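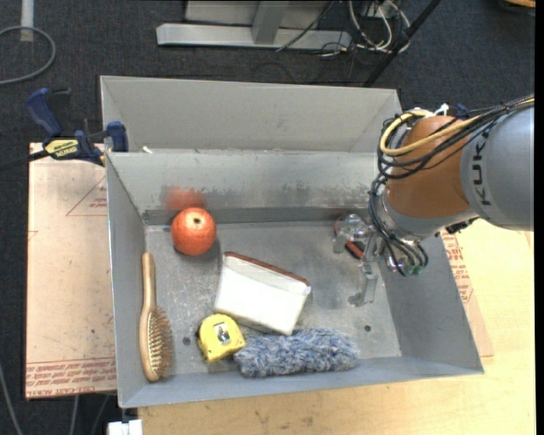 Mixed household items in the metal bin, with the arm at the right-hand side.

Bin Sorting Operators (fixed term), Grendton

Sternirine is recruiting operators for Tanguy, a study of whether a robot arm can take over routine tidying in homes and stockrooms. The short answer at present is no, or not at a useful speed. Rigid items with a clear outline are the easier part of the work. Soft pouches, dusters and anything lying against a wall of the bin are harder, and we need more data on them.

Duties
Load the bin with household items according to a printed list.
Start each run, watch it throughout and stop the arm when required.
Log every pick as held, dropped or missed, with a short note on dropped items.
Sort the same items by hand at set intervals – these timings are our baseline.
Inspect the gripper and cables before each shift.

A full shift is 8 hours and covers 400 picks. Breaks are paid. The work is repetitive and mostly done standing.

Requirements
Accurate record keeping and normal or corrected eyesight. Experience in packing, returns or stock control is useful. No programming is needed. Safety training is given on the first day, and no one runs the arm before completing it.

Terms
The posts run until the end of December, at 39 hours a week. Woveteck handles payroll and will issue the contract. Travel within Grendton is not refunded.

To apply, send a CV and one paragraph on a manual task you have done more than 100 times – say where the errors came from. Applications close on Saturday, September 11, 2021.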